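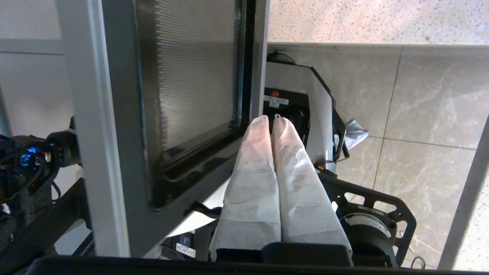

*Figure 4. Appliance door, light gray metal frame.*

### 7. Cleaning the Door Frame and Seal

Clean the door frame and seal of your Fesolen appliance every month. Clean them more often in a shared kitchen.

1. Switch off the appliance and unplug it at the wall.
2. Open the door fully and remove any loose items from the shelves.
3. Mix a small amount of mild dish soap into warm water.
4. Wipe the frame from top to bottom with a soft cloth.
5. Lift the edge of the seal and wipe inside the fold. Do not pull the seal out of its channel.
6. Rinse with a clean, damp cloth and dry all surfaces.
7. Leave the door open for 18 minutes before restoring power.

**Note:** Stubborn marks may be treated with Barkel cream cleaner – apply it to the cloth, never directly to the metal.

**Caution:** Do not use bleach, steel wool, or scouring pads. Damage caused by these products is not covered by the warranty.

If the seal is torn or no longer lies flat, refer to Section 17, Replacement Parts.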